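June, bench 2, notebook of K. Ondieki

Carrying on from the last entry. Left arm dropped a module again this morning, 9:40, on the way from tray to board. Same as before: grip closes, lift is fine, the wrist turns to line up with the slot and somewhere in the turn the module goes. It landed flat on the table between the tray and the case. No visible damage to the contacts but I have bagged it and marked it as scrap, same as the others. We are not putting dropped modules back into rotation, even for practice runs.

Mwanahawa was at the other terminal and heard it before I saw it. She hit the stop. Both arms held position. The stop itself behaved as it should.

What the log says

Run 281. Grip command sent, grip confirmed, lift confirmed. Then the finger gap reading opens slightly during the wrist turn, closes, opens again, and the controller still reports "part held" for 155 ms after the gap is wider than any module we own. So there are two problems and I had been treating them as one. The first is that the grip slips. The second is that the arm doesn't know it has slipped and keeps going towards the board with nothing in its fingers.

The second one bothers me more. If it had got to the slot it would have pushed down with bare fingers on the latches. Run 125 did exactly that, and that's how we lost the first board. I wrote it up at the time as a bad part-held threshold and changed the threshold. Looking at it again, the threshold wasn't the trouble. The reading is averaged over a window in the Plilteo driver and the window is too long for a wrist turn at full speed. By the time the average moves, the part is gone.

Tried so far, all on the left arm

Wiped both finger pads with isopropyl and let them dry. No change over the next set of runs. Mwanahawa had thought there might be oil on them from the drive caddies, and the wipe did come up a bit grey, so it was worth doing anyway.

Swapped the pads for the spare pair. Slightly better. Still slips.

Raised grip force one step. Slips stopped, but I could see the module bow when the fingers closed, and I don't want to be squeezing memory like that. Put it back.

Slowed the wrist turn to half. No slips at all for the rest of the morning. So it is speed, or speed together with where the fingers land on the module.

On where they land: the pick point in the Ement file is set from the middle of the module. The tray was moved when we added the drive holder at the back, and I re-taught the corners of the tray but I can't find any note that I re-taught the individual pick points. I think I didn't. If the fingers are closing off-centre then the long end wants to swing when the wrist turns, and that would fit what we see in the gap reading, open and closed and open. Measured it with the arm stopped and power to the gripper held: off by 4 mm. That's enough.

After lunch

Re-taught all the pick points by hand, slowly, memory first and then the processor and the card. The drive I left alone, it has its own file. Mwanahawa read the numbers back to me and wrote them on the sheet in the bench folder. The old numbers are crossed out but still readable, please leave them that way.

Then dry cycles with the wrist at half speed, lifting a module and holding it level over the tray and setting it back, no move to the case.

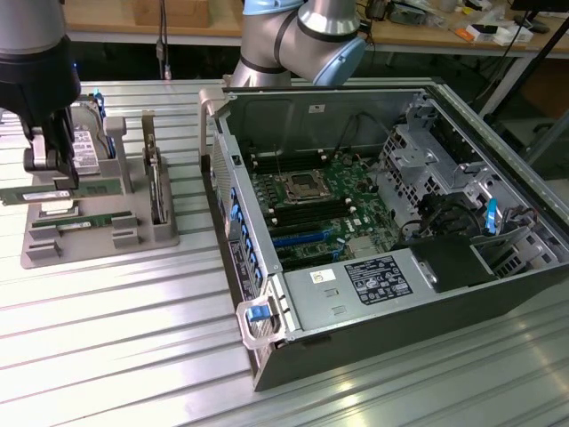
Went up to three-quarter speed after that and had no slips. Full speed, one slip in the first set, small, the part stayed in the fingers but had turned a little. So the pick point was most of it and full speed is still too much. Leaving the wrist at three-quarter until someone gives me a good reason to change it. It costs us very little on the whole build.

The averaging window is a separate job. I have shortened it in my own copy of the driver and it now reports a lost part well before the arm leaves the tray area, tested by pulling a scrap module out with a loop of string from outside the guard line. Please don't test it by hand. I know it is quicker. Shortening the window also gives us false drops when the arm starts and stops hard - two of them this afternoon - so it needs a bit more thought before it goes on the shared machine. Will ask Stistholm how they handle it on their line, they run the same gripper.

Also found while looking for something else: the second arm will accept a move command while the first one is in a fault hold. It didn't move, nothing was queued for it, but there is nothing in the cell program to stop it. Up to now we have been relying on the operator to hit the stop, and the stop holds both. A fault on one arm should hold the other without anyone pressing anything. I have put a check at the top of the loop as a stopgap and Mwanahawa is going to do it properly in the safety config, where it should have been from the start.

Until that is in:

No running the two arms together unless there is a person at the stop.
Wrist speed on the left arm stays at three-quarter.
Any drop, stop and write down the run number before clearing the fault. The log rolls over and I lost the detail on two of the early ones that way.

Last run of the day was 319, clean, module seated and both latches closed. Took it out again by hand and put it back in the tray.

To do

Order pads, the spares are on the arm now.
Message to Stistholm about the window.
Check whether the right arm's pick points were taught before or after the tray move. I have a feeling I know the answer.
Temba to sign the bench sheet for the new numbers.
Move the old threshold note from run 125 so it sits with this one.

K.O.

Added 4:50 by M. Temba: signed the sheet. Right arm points were taught before the tray move. I have locked its program out until they are redone, the key is in the bench folder.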